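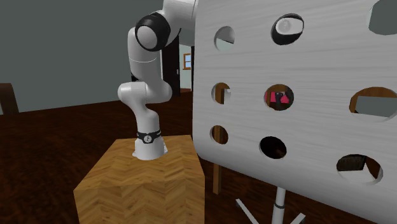 No. 31

Okay, build thread is back! If you're new, I'm putting together an arm setup with a friend, and right now we're doing all of it in simulation before we cut a single piece of real wood for the real one. I call the arm Udik. Don't ask, it was late and I needed a folder name.

Big change since the last batch of posts: the board with the holes is in. I've wanted this thing since May. One big white panel on a star-foot stand, angled toward the arm, and Udik has to work around behind it instead of just waving through open air like a show-off.

The holes are all different sizes on purpose. Small ones are mean, big ones are generous, and the planner has to figure out which is which (so far it thinks they're all generous, bless it).

Someone asked about the herringbone block under the base. It's a cube with a parquet texture on it! I was going to swap it for plain gray and then I got attached. It makes the whole room feel like somebody's grandma's hallway and I love that.

Also the chair stays. I've had two people tell me to delete the chair. The chair stays.

Numbers for those who like numbers: 175 runs last night with the board in place. The elbow is still my problem child. It likes to stick way out to the left, which is fine until I put something on the left.

I tried moving the pedestal back a bit and that made the elbow nicer and the reach worse. Moved it forward again. Reach nicer, elbow worse. I had a sandwich and moved it halfway.

Přemysl Kollár (you know him from the Brerkwood shared shop, he's the one who did the drawer thing with the belts) looked at my joint limits and found one with a minus sign where there should've been a plus. One character! I'd been tuning around it for 3 evenings.

So if you tried my settings from the last thread, please flip that sign before you run anything. Sorry sorry sorry.

Moving on to picking stuff up, which is the part I really wanted to get to. 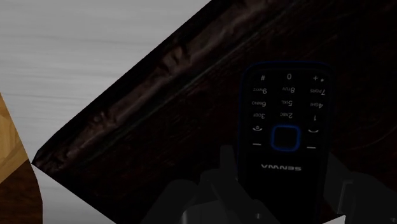
Marek Urban, arm wrangler and maker of too many brackets

The phone is my favorite prop in the whole build. It's an old-school candybar with real buttons, SENWA on the front and a little blue ring around the middle key. I could've used a plain box for this, but then I wouldn't have gotten to grin at a keypad all evening.

It's a good shape for testing too. Slim and long, so if the fingers come in even a little crooked you find out right away. A cube forgives you. A phone does not forgive you.

I've got it lying on the dark brown board, and I've been turning it every which way between runs. With the keypad upside down to the gripper, my pose estimate used to flip out and decide the phone was facing the other direction. Added a check for that on 13th June and it's been behaving since.

The lighting is low because I keep it low. If the vision part only works in a bright clean room, it's going to fall over the second we take it to the shop, where half the lights buzz and the other half are a rumor. Dark phone on dark wood is about as rude as I can make it.

The raised rim along that board is giving me grief, by the way. The collision shape I made for it is way chunkier than what you see, so Udik treats it like a garden wall and takes the long way around. Need to redo that by hand. Not tonight.

Finger code is the version I'm calling Endent, and yes, that's a folder name too. It closes slower for the last little stretch and waits for both sides to report contact before lifting. Before that I had one side touching first and shoving everything over. Very rude gripper.

Closing speed is still a guess. I've got 2 values I like and I keep swapping between them like a kid with two cookies. If anyone has a sensible way of picking one for thin hard objects, my replies are open!

For the folks asking when the real one happens: frame parts are at Štefanec's getting cut, and the panel comes after, once I know which hole sizes are worth keeping. I'd like to drop the smallest one. Přemysl says keep it. We're still arguing and he's buying the coffee, so he may win.

I'm nearly done cleaning up the scene files and then I'll put them up with a readme. A short readme. I'll try to write down the units this time.

Next up is the rim, then the elbow again, then maybe a second prop on the board next to the phone. Send me prop ideas, the odder the better. Going to bed!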